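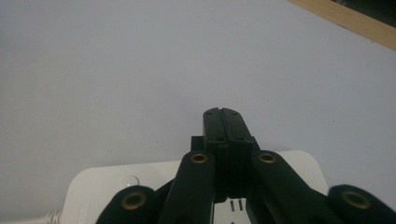 Open Day at the Workitham Laboratory: Hand-Held Grippers and Everyday Tasks

The Workitham laboratory opened its doors to members, partner schools and local employers for an afternoon of demonstrations on robot handling. The program was arranged jointly with Fasteo, which supplies the laboratory with printed parts, and was led by Tibor Gál, head of the manipulation group. A total of 100 places were offered and all were taken before registration closed.

Visitors were received in the main hall and divided into small parties. Each party spent 16 minutes at every station, with a short pause between stations so that equipment could be reset. The order differed from party to party, and those who began with the mobile platforms will have seen the hand-held tools last.

The hand-held station drew the longest questions. The laboratory uses grippers that a person carries and operates directly, so that a task can be recorded at an ordinary table before any robot arm is asked to attempt it. The model on show has two flat finger plates that meet along a straight seam. Dark linkage arms fan out behind them, each turning on a brass-colored eyelet. The design is plain and can be repaired with common tools, and the group has kept it largely unchanged through two rounds of revision.

Mr. Gál chose the power strip as the subject of his talk. He explained that household electrical goods make a demanding test for a gripper. The housing is smooth and rounded, the button is small, and the cable pulls on the strip whenever it is moved. A person corrects for all of this without thinking about it. A machine must be shown, many times over, where to close its fingers and how far to open them beforehand. The group has so far collected 786 recordings of tasks with strips, plugs and cables, and intends to publish a written account of the method in January.

Guests were then invited to try the tool for themselves. They were asked to begin each attempt with the fingers closed, to bring the tips over the table slowly, and to pause before opening them. Several remarked that the pause was the hardest part. Staff noted that most people also hold the tool too tightly at first, and that a looser grip at the wrist gives a steadier approach. Strips used by visitors were kept unplugged throughout, in line with the laboratory's safety rules.

In the second room, Ilona Illés presented the Umoritz project, which concerns the sorting and checking of recordings after they have been made. Ms. Illés described how each recording is reviewed by two people working separately. A recording is set aside if the object leaves the camera's view for too long, or if the two reviewers disagree on the point at which the task begins. Of 969 recordings examined under the present rules, the greater part were accepted at first review. The remainder are kept - they are useful for training new reviewers - but do not enter the main collection.

Questions at this station dealt mainly with working hours and pay for reviewers, the storage of recordings, and the handling of material made in private homes. Ms. Illés confirmed that all present recordings are made on the laboratory's own premises. Any change to this practice would require written consent from the household concerned and would be announced to members in advance.

The third station was given over to Pap, the laboratory's small wheeled platform, which carried trays along a marked route between two benches. The demonstration ran to schedule apart from one stop, when the platform halted at a doorway and had to be restarted by a member of staff. The fault was traced to a worn strip of floor marking, and the marking has since been replaced.

Teachers who attended with a view to classroom use should note that the hand-held grippers are not offered for sale. A limited number may be borrowed for one school term, together with a folder of suggested exercises and a set of spare screws. Requests should be made in writing to the laboratory office and should state the age of the pupils, the number of groups and the name of the responsible teacher. Pupils under twelve may use the tool only with an adult at the same table.

The laboratory thanks Fasteo for its support and all guests for their patience at the hand-held station, where waiting times were longer than planned. A second gripper table will be provided at the next open day. Visitor badges that were taken home by mistake may be returned by post or left at the front desk.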